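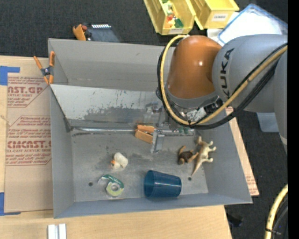
Malsha Selvanayagam wrote:
A slanted panel steals floor area, and I would take it out before doing anything else. In a mixed bin you want the floor flat to all four walls.

drotar_bins wrote:
Disagree. With a flat floor the small parts end up in the corner between floor and wall, and that is the worst place to get them out of. A slope along one side sends them back toward the middle. We run 11 bins at Cuneck and the three without an insert are the ones people complain about.

Malsha Selvanayagam wrote:
What angle? Below a certain slope, soft items just sit on it. Plush and rubber toys in particular.

drotar_bins wrote:
22 degrees from vertical on ours. Soft items do hang up sometimes – I never said it was perfect. Bare metal is better than painted for this, once the paint starts to flake the edges catch fabric.

gidari77 wrote:
The finish matters more than the angle IMO. The panel in the OP has scratched, patchy areas on the lower part. I would sand that back and leave it bare.

Si-eun So wrote:
Sanding a coated panel leaves dust in the bin for weeks. Replace it. Sarkar sells blanks cut to size, about 3 mm thick, and you fold the bottom edge yourself.

gidari77 wrote:
Fold or weld? A fold leaves a gap at the foot and flat parts slide under it. Washers especially.

Si-eun So wrote:
Fold, then a rod laid along the foot to close the gap. Mine has been in since August with nothing stuck behind it.

Malsha Selvanayagam wrote:
OK, the rod I can accept. Separate question on holes in the floor: do you plug them? I lose short screws through mine.

drotar_bins wrote:
Rubber grommets from below. Leave one open at the low corner if you ever rinse the bin.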